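Sorting Small Accessories with Hand-Held Grippers

Gridimport moved its accessory sorting from fingers to grippers in November. Work that used to be picked by hand is now done with a pair of grippers, and the recorded motions go to the Bretari arm on the packing line. These steps are for sorters new to the change.

1. Set one open box on a cloth and fill it with a mixed set. Keep cords, beads and coil ties in the same box, as they arrive from Papadakis.

2. Take a gripper in each hand. Open the jaws before you bring them over the rim.
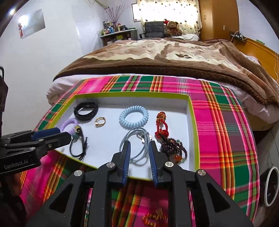 Page last changed: November, by Joonas Koivisto

3. Start with the coil ties. The pads grip the ridges well, and a light squeeze is enough.

4. Leave knotted cords until the coils are out. If two pieces come up together, lower both and try again from the other end.

5. Lay each piece on the cloth outside the box. Keep the jaws slightly open on the approach – wide jaws push the small rings away.

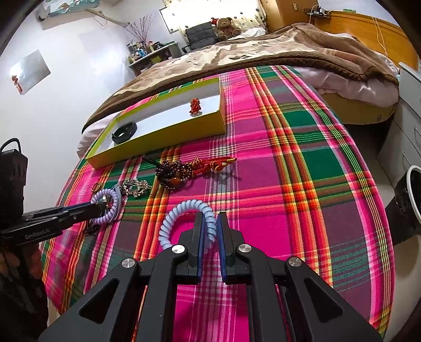 6. Log the set in Jellow under code 302 and refill the box.

What changes for you

Shifts are the same length, but sorting now runs in blocks of two hours, with a break between them. Montserrat Ayala asked for this after her first week, when her wrists were sore by noon. Expect to be slower than by hand for over three weeks.

The arm takes the plain coil ties first. Beaded and knotted pieces stay with the sorters, and so does checking clasps. Pay is by the hour during the changeover – piece rates are paused. Questions about rates go to Montserrat, and gripper faults go to Joonas.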